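Skotau software sync, 1/23/21
Notes: Lewis Mackay

- **Grasp planner.** The new Lindholm build plans a drive pick in 3 seconds, and we love it! Lewis will merge tonight.
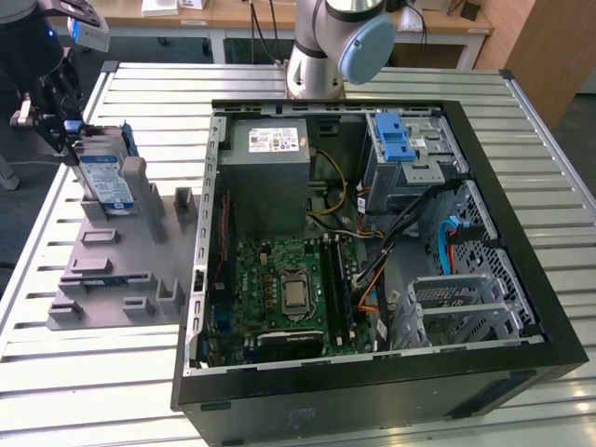
- **Perception.** Cables still confuse the segmentation model, so Dranum wants 40 more labeled views from the wrist camera. Great progress on the blue latches, though.

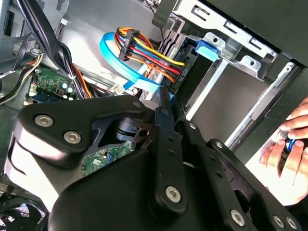 - **Force control.** Lowering the limit to 20 N near the drive cage was agreed by everyone. The logger now keeps wrist data at 600 Hz (hooray!). Replay tool is next.

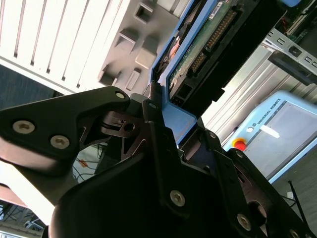

- **Open items.** Clotel to send the planner config; retest in May.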